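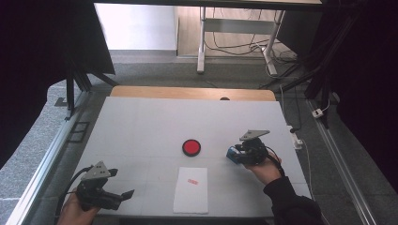
About Us

Broltton supplies paper napkins, table covers and small tableware to cafes, school dining rooms and function halls. We are based in Brerndale, on the upper floor of the old Lerstead building, and most of what we sell leaves from the loading door at the back of it.

The company started with one product, a plain white napkin sold by the case to lunch counters in town. Customers asked for their name on it, so we bought a small press and learned to print. Table covers came next, then coasters, and after that the place setting work that now takes up a good part of our week.

What we do

Our main business is printed napkins. The usual order is white paper with one small mark in one color. Red is the color people ask for most, followed by dark green. We keep the mark small because a napkin gets folded, and a large print ends up broken across the crease. If you want a larger design we will print it, but we will send you a folded sample first so you can see how it looks.

We also plan table settings. A customer tells us the size of the table, how many people sit at it and what has to fit, and we work out where things go. That includes which way the napkin lies, how much space to leave between it and whatever sits next to it, and how close to the near edge it can be before sleeves start to catch it. Settings are laid out flat on a white board on top of a table, with the pieces moved by hand until the spacing is right. A pale board makes it easy to judge a gap, and the faint lines on it help with keeping things straight.

The catalog currently lists 1446 items. Many of them are the same napkin in a different size, fold or thickness, so the real range is smaller than it sounds. The items most people need are on the first four pages.

How we work

Every new customer gets a sample pack before placing an order. It has three weights of napkin in it, one of each fold, and a card with our standard ink colors. Please use the samples. Put them on your own tables, under your own lights, with the dishes you serve. White paper can look gray on a dark table and yellow next to some kinds of wood, and it is better to find that out before a full case arrives.

Once you approve a sample, printed orders ship in 21 days. Unprinted stock ships sooner, usually the same week. October is our busiest month, as halls and restaurants order ahead for the holidays, so printed orders for that season should be placed early.

We do not sell single packs to the public. The smallest order is one case, and cases can be mixed as long as the napkins are the same size.

The Vídalín range

Vídalín is our heavier line, made for dinner service. The paper is thicker and has a soft, slightly textured face – closer to cloth than to a lunch napkin. It holds a fold well and it costs more. It comes in white and off-white. We were asked for a black version and tried it, but the color rubbed off on light table covers, so it is not in the catalog for now.

Visiting us

You are welcome to come to Brerndale and look at settings in person. Bring a plate and a glass from your own stock if you can, and the measurements of your tables. Visits are by appointment on weekday mornings. Parking is at the side of the building and the stairs are just inside the door – there is a freight elevator if you need it, but please call ahead so we can unlock it.

For samples, prices and appointments, use the contact form or call the office during working hours.

3 shares

Contact | Catalog | Shipping | © Broltton. All rights reserved. | Back to top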